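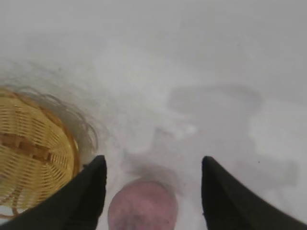 What does this report cover? It covers the May work on the Bellbridge table goods store: sorting, repairing and packing woven baskets.

Prepared by Slavica Radulović for Brunton. Grant line 313.

1. Stock. The sorting list was closed at 84 baskets. Each has an entry for size, weave, rim and condition. Fraying at the rim is the main fault on the list. Baskets with broken strands in the base are held back from loan.

2. Repair. Darcy Tawhiri trims stray fibers and rebinds rims where the binding has lifted. 20 baskets were finished in May. Rim repair takes longer than base repair and sets the pace. Dyed bands are left as they are, as the replacement strip does not match in color.

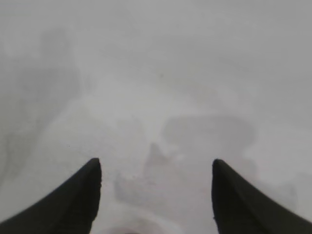 Where do the baskets go after repair? They go to the Stostach shelves, stacked by size with a sheet of tissue between each pair.

3. Surfaces. Sorting is done on a pale, plain work surface. Dark covers were tried and dropped; they shed lint into the weave.

4. Spending. 3000 was approved for materials. Binding strip and tissue have been ordered. Shelf labels have not.

5. Next period. Finish rim repairs. Marama Prendergast to check the list against the shelves and send corrections to Kylie Te Moana.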